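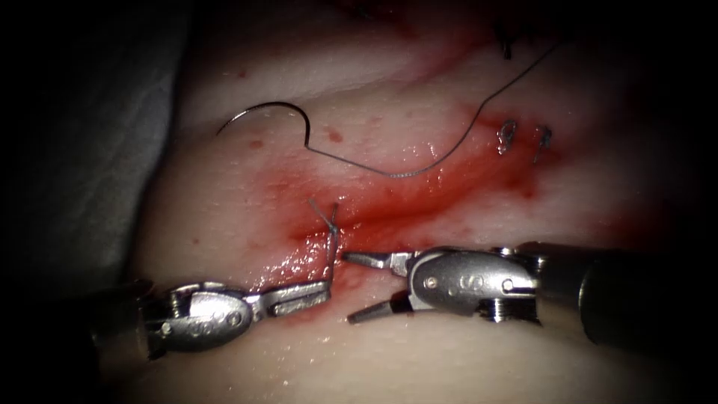 Bench Tips: Stitching Practice Pads and Cleaning Up Afterward

Ifigeneia Gavalas, Larkton Skills Workshop
Updated 12/04/2025

These tips are for people who practice suturing on pads at a home desk or a workshop bench. They cover setting up, handling the needle and thread, mixing and containing the red fluid, and putting everything away. They are for practice material only. Stitching a real wound is a job for a clinic.

Setting up the bench

Put a wipeable tray under the pad before you do anything else. A baking sheet with a low rim works well. Line it with a folded paper towel, then set the pad on top.

The pad should not slide when you pull on the thread. A damp square of non-slip shelf liner will hold most pads. Heavier pads from Petrenko stay put without it, but the thin ones curl at the edges after a few weeks and need a clip at each end.

Place your lamp to the side. A lamp straight overhead bounces off a wet surface and makes the edge of the cut hard to see. If you still get glare, tilt the tray a little.

Keep a small magnetic dish on the same side every time. Needles go there and nowhere else. We use Pitden dishes at the workshop, the flat kind sold for sewing pins.

Making the cut

Use a fresh blade and make one steady pass. Going back over a cut leaves ragged sides that don't meet well. Start with straight cuts, parallel to the long side of the pad. Diagonal cuts are good second-stage practice, and your hands have to shift position as you work along them.

Leave some uncut pad at both ends. A cut that runs out to the edge gapes open and will not behave like the middle of the pad.

Red fluid

Dry practice is fine while you learn the knot. Once that feels easy, add some fluid. A wet surface hides the thread, and the tools slip more.

Our usual mix is 50 ml of water, a spoonful of corn syrup, and red food coloring until it looks right. Mix it in a cup with a lid. Apply it with a dropper along the cut and stop when the channel is wet. You can always add more. Pouring straight from the cup floods the pad and the tray both.

Food coloring stains pale pads. Most of the color comes out if you rinse the same day. What is left will be pink, and you can go on using the pad.

Keep the mix in the refrigerator with a label on it and throw it out at the end of the week. Corn syrup gets sticky and draws ants.

Handling the needle

Hold a curved needle with the tool, on the body and a little back from the middle. Don't grip the point, which dulls, or the end where the thread joins, which can bend or break.

Go in square to the surface and let the curve of the needle carry it through. Pushing straight ahead tears the pad. Take the same size bite on both sides of the cut.

When you need to set the needle down in the middle of a stitch, put it where you can see it and keep the point away from your other hand. Dark needles show up well on a pale pad and disappear on a dark towel. Pick a light-colored towel.

Tying the knot

Leave a short tail. A long one gets caught in the next loop, and then you are untangling with wet gloves. Bring the tips of the two tools close together over the cut so the loop has less distance to travel.

Close your jaws on the tail gently. Serrated jaws will fray thread that has been gripped over and over, and a frayed tail does not pass through a loop cleanly. Trim it back and try again.

Lay the knot down flat and to one side of the cut. Pull until the edges touch, then stop. If the pad puckers, the stitch is too tight. Cut it out and redo it.

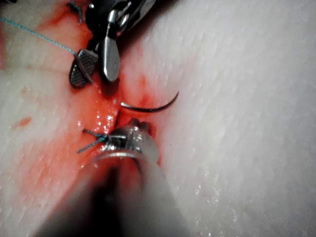

Can I use ordinary sewing thread on a practice pad?

Sewing thread works for learning the knots, but it drags and sheds fuzz once it gets wet. For wet practice, buy expired or training-grade suture, which costs less than the regular kind. Choose a color that stands out from both the pad and the fluid. Light blue and black are both easy to follow.

Cleaning up

Start with the needles. Pick each one up with a tool and drop it in a sharps container. Check the magnetic dish, the towel, and the underside of the pad. Do this before you rinse anything.

Rinse the pad in cool water with a drop of dish soap. Open the cut gently with your thumbs so the water gets inside. Pat it dry, then stand it on edge on a rack overnight. A pad put away damp will grow mold in the cut first.

Wash the tools with the jaws open. An old soft toothbrush gets into the grooves of the gripping faces and around the hinge. Sugar from the corn syrup dries hard in a joint and makes it stiff, so rinse twice. Dry with a lint-free cloth and put one small drop of instrument oil on the pivot.

The tray can go in the dishwasher if it is kept for practice only. Do not return it to the kitchen.

For stains on a countertop, make a paste of baking soda and water, leave it for ten minutes, and wipe. Try a hidden corner first on stone.

Storage

Dust silicone pads lightly with cornstarch so they don't stick to each other. Store them flat in a closed box, away from sunny windows. Don't stack anything heavy on them.

Keep thread packets in their own envelope, sorted by size. Ours go in a Prarnent drawer unit with the label facing out. Opened packets go in the front and get used first.

When to replace a pad

A pad is finished when a new stitch pulls through under normal tension, or when there is no room left for a cut. Turn it over before you throw it out. Many pads have a usable second side, and scraps are good for warming up on.

Spare pads are kept in Room 123 at the workshop. Please sign for them on the sheet inside the door, limit two per person.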